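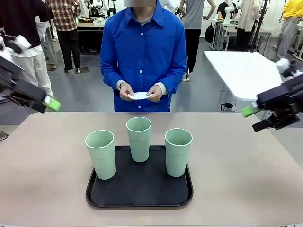
Rules for resetting a bimanual cell between episodes

I rewrote our reset procedure in October, after Joon-young Cha and I spent a week going through rejected episodes on the cup and plate tasks. The old version was half a page and mostly said "put things back." What follows is the version taped to the Astent cell now, with comments that did not fit on the sheet.

Scope. This covers tabletop work with two arms and one person handling light objects: paper plates, plastic cups, trays, cutlery. It does not cover anything with a blade, a heat source or a liquid. Those tasks have their own sheet, which Mostafa El Ouafi maintains.

1. Motion is stopped in software before a hand crosses the table edge. Both arms, every time. A paused episode counts as moving. The operator at the console says "held" out loud and the person at the table repeats it. We tried a status light for this and dropped it, as people looked at the objects and missed the light.

2. Park pose is grippers open, above table height, one on each side of the work area. Open matters. A gripper parked closed has to open at the start of the next episode, and that motion ends up in the recording as if it were part of the task.

3. The person resetting stands at the long side of the table, between the arms, and stays upright. Do not lean under a wrist to reach the far corner. Walk around.

4. Sleeves are buttoned at the cuff. Lanyards come off. Si-eun Bae asked whether rolled sleeves are acceptable. They are, if they stay rolled.

5. Objects go down in a fixed order: tray first, then cups, then whatever is being handed over or added. If the tray has to move after the cups are on it, take the cups off and start again. Sliding a loaded tray shifts the cups a little each time, and after 12 resets the layout has drifted to something no one chose.

6. Vary the layout on purpose. The layout card gives a zone for each cup and the person picks a point inside it. A straight row is allowed only when the card calls for one. Left alone, people build straight rows.

7. Paper plates are held by the rim with both hands until they are placed. A plate with a bent rim is discarded. We go through a lot of plates. The purchase request for 4,000 was approved with one question, from accounting.

8. Two people per cell, maximum. Observers stay behind the nearest bench. In a shared room this is the rule that gets broken most, and I have no good fix. Floor tape helped for a while.

9. The reset ends when the person has stepped back and said "clear." The operator does not infer it from the video feed.

On standards. I get asked which clause of ISO 10218 or ISO/TS 15066 a given rule comes from. Mostly none of them. Those documents deal with the robot, the cell and contact between people and machines, and you should do a proper risk assessment against them before you write a sheet like this one. Rules 1, 3 and 9 came out of ours. The rest are about data quality and would be worth following if the arms were made of foam.

Results so far are limited. Of the last 700 episodes I checked, the layout drift from rule 5 has mostly gone. Rule 2 violations still turn up after shift changes. Sun-ja Joo wants the park pose enforced in the controller so that an episode cannot start without it. I agree, and it is on the list behind the Useo calibration work.

Revision 2 of the sheet will split rule 5 by object type. Send corrections before then.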